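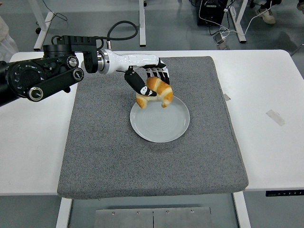
Kiln shelf keeps sticking to my bronze clay pan, anyone else? Fired 11 rings last night, Grirkent carbon, same ramp as always, and 3 came out with blistered backs. Bronze clay hates me. Was going for a twisted band, tapered at both ends like the croissant up there, same golden brown too if the patina behaves. Centre of the band is about 10 mm and that's where it blisters. Help pls
- sullalley_studio

kilnwitch67
10 mm is way too thick for one firing. Hollow it or do it over a cork clay core. Also how old is your carbon

sullalley_studio
Carbon is from August. Sieved it once. Core might work - never tried it on a ring tho

Dexter Halvorsen
Disagree with witch. Thick is fine if it's bone dry. I do chunky bangles in Addo bronze all the time. Dry them overnight on a mug warmer, then fire. Blisters = too hot, drop your top temp a bit and do a test peice first.

kilnwitch67
Bangles aren't rings Dexter. And "all the time" was two bangles lol

Dexter Halvorsen
Four. And none of them blistered

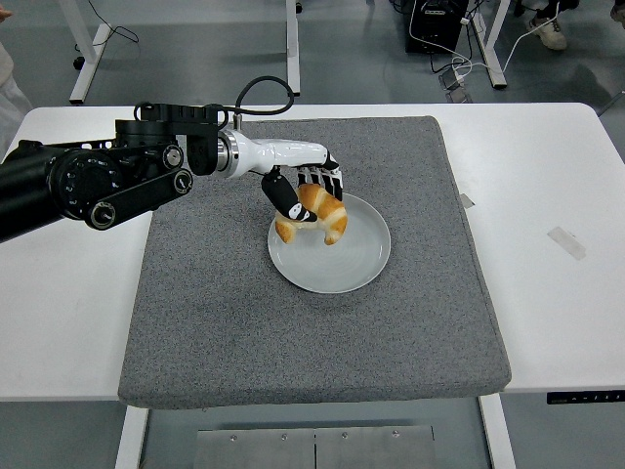 Re: blistered backs - what I changed

sullalley_studio
OK update. Dropped the top temp, new bag of carbon, left the band solid. One tiny blister, inside the shank, filed out fine. Colour is lovely. Still going to try witch's core on the next one

Adelmo Vitale
Which kiln? My Jarkthorpe runs hot at the back, took me 579 firings to notice. Keep the pan near the door

sullalley_studio
Same kiln!! Will move it foward tonight

kilnwitch67
Change two things at once and you'll never know which one did it. Just saying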